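Week 5 notes: Chores, gears and the long wait for a useful robot

Okay, so I promised I'd write up what I said on the board last time, because my handwriting got worse as I got more excited. Same question as before: can a machine do a boring job in your house or on a shop floor yet? My short answer is "some of them, slowly, if you set things up nicely," and the long answer is the rest of this handout.

Start with the stuff that already works. Dishwashers! I know, I know, Igor groaned when I said it, but a dishwasher is a robot for one chore, and it gets away with being dumb because you do the hard part. You pick up the greasy plate, figure out which way it faces and wedge it in the rack. All the machine has to do is spray. Same deal with the packing line at Tarkham we watched in the video, where every box shows up in the same spot facing the same way.

Now take that away and the trouble starts. Laundry is my favorite bad example (a T-shirt has no fixed shape, so where do you even grab it?). Wiping a counter is better than you'd think. Emptying a random drawer is awful.

Small metal parts are somewhere in between, and I want you to spend real time on them this week. A gear is stiff, which is great, because it won't flop around like a sock. But it's shiny, so the camera gets glare, and the teeth have to line up with the teeth of whatever it meets. You and I do that by feel. We jiggle it, it drops in, done, and we couldn't explain what we just did. 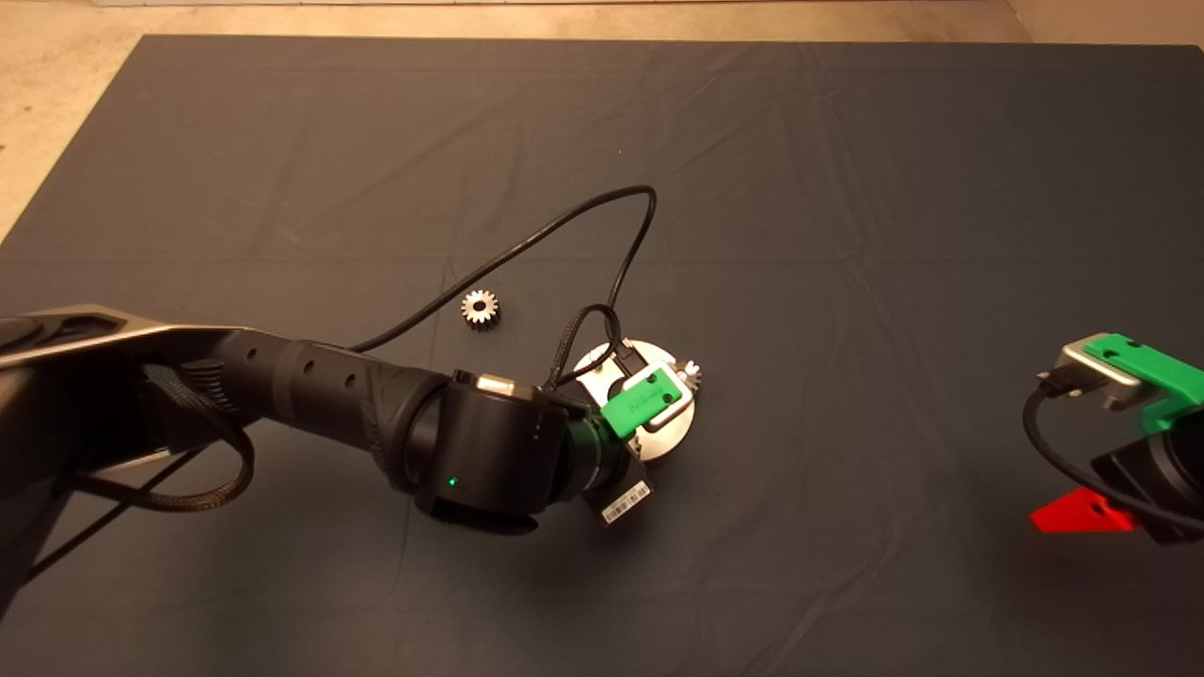 A second gripper helps a lot with this kind of work, by the way. One can hold the big part steady while the other brings in the small one, and that's how most of us would do it at a bench. The catch is that now you've got two arms that can bump into each other, plus cables to keep out of the way, and your program has to care about all of it.

Wanda asked if we could just practice the motion by hand and copy it. Yes, sort of! People do that, and it gets you pretty far on one part in one place. Then somebody swaps in a gear that's a little smaller and you're back to collecting more tries.

For next time: read the Ulerdale chapter, skip section 3, and pick one chore you did this week. Write down every point where you used touch instead of your eyes. Two pages is plenty. Send it to Rochelle if I'm slow on email.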